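Vosthorpe Brickworks Open Day: Was It Worth the Drive?

I have been on enough factory tours to know that the gift shop is usually the best-lit room in the building. So when the Vosthorpe works announced an October open day, with "full access to the living craft of brickmaking," I signed up mostly to see what full access would mean. It meant a rope, a yellow line on the floor and a guide who walked backward.

Gradon, the company that owns the works, had told us to arrive at nine. The gate opened at nine forty. There was coffee in the meantime, and it was good coffee, so I will drop the matter.

The welcome hall

You start in a hall with display boards along one wall and a film running on a loop. The film says "heritage" a lot. It also says the clay comes from "our own ground," and I asked Hazel Lindgren, our guide, how much of it. She said most of the red clay is dug on site and the pale clay is trucked in. That was a straight answer, and I wish the film gave it too.

The children got a table to themselves, spread with a pale teal cloth with white squares on it, where you could see how a row is laid end to end. The red blocks had seen some life. Their edges were chipped down to white, and my nephew spent longer there than he did at the kiln.
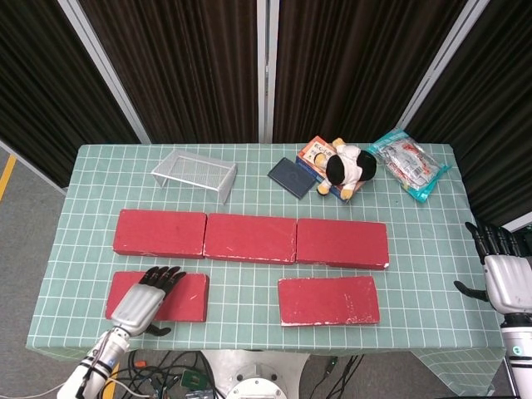 The clay pit

We did not go into the pit. We stood on a platform next to it and looked down at a digger that was parked for the day. Hazel explained that clay dug in the fall sits out over winter so the frost can break it up, and that the works still does this for one line of brick. One line. The brochure has a full-page photo of frosted clay heaps and gives the impression that everything they sell has spent a winter under the stars. The rest goes through a crusher, and I don't see why they should be shy about the crusher.

The drying sheds

This was the part I liked most, probably because it was the least polished. The sheds are long and low and smell like a wet basement. Green bricks (unfired ones, which are gray, just to confuse you) stand on racks with gaps between them for the air. Remo Mayrhofer runs the sheds and clearly had not been given a script. He told us that cracking in the dryer is his biggest headache, that he loses more bricks than he would like, and that he would not say how many with the sales manager standing there. The sales manager laughed, a little late.

He let us pick up a green brick each. They are heavier than you expect and they mark your hands. Somebody should have mentioned this on the sign-up page, next to the advice on shoes. 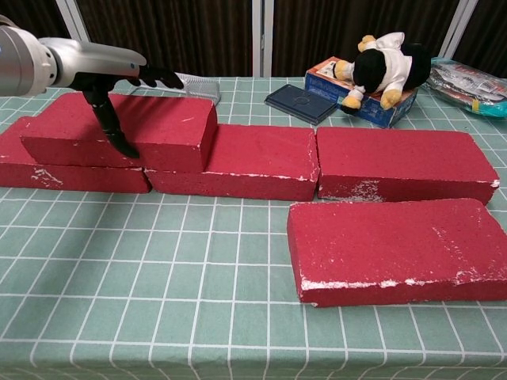 Remo also had a shelf of rejects, and I could have stayed there an hour. Bricks bowed like bananas, bricks with pebbles popped through the face, one with a very clear dog print. A woman in our group, Chiyo Nomura, asked if she could buy the dog one. She could not. It has apparently been on the shelf longer than Remo has.

The kiln

The sign says the kiln holds 3,000 bricks at a time and runs to 1,793 degrees Fahrenheit. I have doubts about anyone who quotes a kiln to the last degree, and when I asked, Hazel said it was the set point for one color and the others differ. It was not lit for our visit. I understand why, but a cold kiln is a brick room with a low ceiling, and we were in it for twenty minutes.

The "handmade" question

Handmade brick is what the works charges extra for, and the morning ended with a demonstration. A molder threw a lump of clay into a sanded box, struck off the top and turned it out. It was quick and lovely to watch. She made four. I asked how many she makes on a working day and was told 200, with the rest of the handmade range "hand-finished." My companion Tomomi Takagi, who has actually paid for a brick wall, wrote that phrase down and underlined it.

Practical notes

Parking is free, but the lower lot floods. The tour has 80 steps and no elevator, and the website only mentions "some stairs." Wear boots. Skip the film and ask for the sheds first, while the guides are fresh. Sandwiches in the canteen were gone by half past twelve.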